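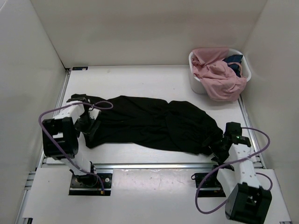
*Two robot arms hold a long black garment by its two ends.*

## Why did the robot pull too hard?

A robot called Plumisar is learning to fold clothes. It has two arms, and each arm has a gripper. A gripper is like a hand, but it has no skin and feels very little.

One afternoon in January, Plumisar made a mistake. The left arm wanted to go left. The right arm was waiting for a message from the computer, and the message came late. So the left arm pulled alone, and the cloth became very tight. Rrrip! One sleeve of a shirt came open at the seam.

**What was the fault?**

The two arms must talk to each other all the time. If one message is lost, one arm does not know what the other arm does. Think of carrying a blanket with a friend when your friend suddenly stops. You feel the pull in your fingers and you stop too. Plumisar did not feel it.

**How was it repaired?**

The engineers at Traltano gave the robot a new rule: if a message is late, both arms stop and wait. They also made the pull weaker. Then they tested the rule 600 times. The arms stopped too slowly in 3 of the tests, so the engineers changed the program again.

**And what about people?**

An arm that can tear a shirt can also hurt a finger. Never put your hand near a robot which is moving, even if it moves slowly. Ask an adult to press the stop button first, and wait until both arms are still.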